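How do you choose a hand for a robot?

Robots for grown-ups and children
27 August 2026

Pick up a pencil. Now pick up a cushion. Now open a cupboard. You used the same hand for all three, and you probably didn't think about it at all.

A robot can't do that. Somebody has to give it a hand, bolt it on to the end of its arm, and then find out which jobs that hand can do well and which ones it makes a mess of. A robot's hand is called a gripper. Most grippers look nothing like yours. Many have only two fingers, no thumb and no palm.

At the Ogilvie workshop, people test grippers by giving them jobs in a toy kitchen.
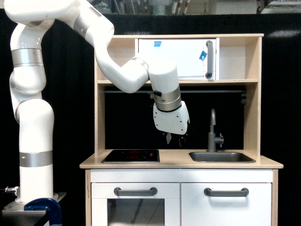
A toy kitchen is a good place for a test. It has doors with handles, a shelf to reach up to, a tap, a sink and a flat worktop. Those are all different shapes, and a gripper has to come at each of them in a different way. A bar handle that goes up and down needs the fingers to be turned one way. A bar handle that goes across needs them turned the other way.

A test like this is about being fair. You may have done fair tests at school, perhaps with toy cars and a ramp. The rule is the same here: change one thing and keep everything else as it was. If you want to know which of two grippers is better, you must use the same arm, the same kitchen and the same jobs. If you swapped the gripper and moved the kitchen on the same day, you would never know which change made the difference.

That is why the arm is fixed down with a clamp. If the arm slid even a little, it would reach for a handle and miss. 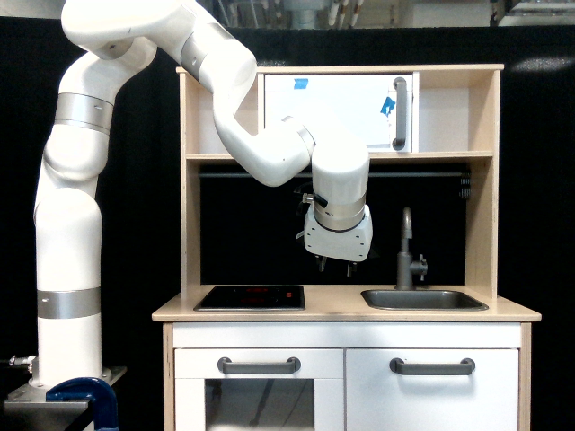 Written by Plikbridge

What are the testers looking for?

First, can the gripper get to the thing at all? A big, bulky gripper might bump into a shelf before its fingers reach anything. A slim one can get into smaller gaps.

Next, can it hold on? Fingers that are too smooth let things slip. Fingers that squeeze too hard can crush things. Try holding a crisp between two rulers and you will see how difficult this is.

Last, can it do it again? Doing a job once might be luck. In July the testers compared two grippers, called Usance and Justlow. Each one had 400 tries at the same set of jobs. Justlow failed 156 of its tries, mostly because it let go too early. Usance did better with handles, but it was slower.

So which one won? It depends on what you want the robot to do. If you need it to open a lot of doors, you would pick Usance. If you need it to move light things quickly and you don't mind a few drops, Justlow might do.

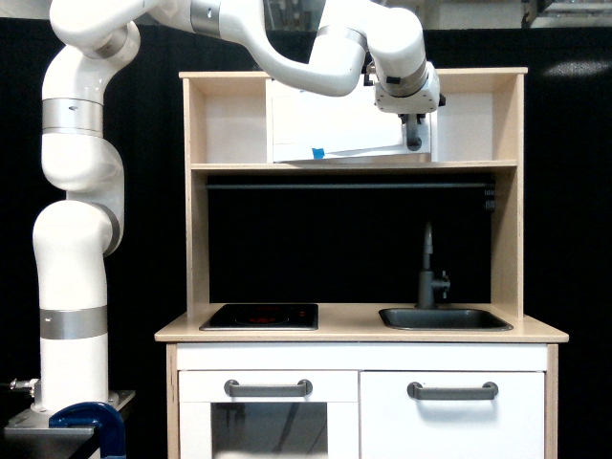 The arm matters too. Your arm bends at the shoulder, the elbow and the wrist. A robot arm has joints as well, and each joint lets it turn or bend in a new direction. With enough joints it can go up and over something and then point its fingers straight down.

All those joints need to be told what to do, and that is the job of the controller. The controller is a computer. It works out how far each joint should turn so that the gripper ends up in the right spot. If it gets one joint slightly wrong, the gripper at the far end can be a long way out. You can feel this for yourself. Hold a broom by the end of the handle and turn your wrist a tiny bit – the brush moves much further than your hand does.

Testers write everything down, even the tries that go badly. The Ogilvie notebook has 3468 lines in it so far, one for every try with every gripper. A failed try is useful if you know how it failed. Did the fingers miss? Did they slip? Did the arm stop too soon?
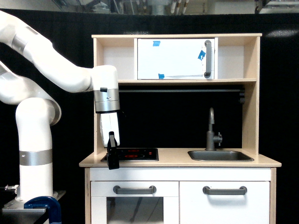
The gripper lowered over the cooktop of the play kitchen.

Try it yourself

You will need two wooden spoons, a sock, a plastic cup and a grape.

Hold one spoon in each hand. These are your gripper's fingers. Try to pick up the sock, then the cup, then the grape, using only the spoons. Have 3 tries at each and write down what happened.

Now wrap a rubber band round the end of each spoon and do it all again. Keep everything else the same. Did the rubber bands help with all the objects, or only some of them?

Ask a grown-up before you start, and don't eat the grape if it has been on the floor.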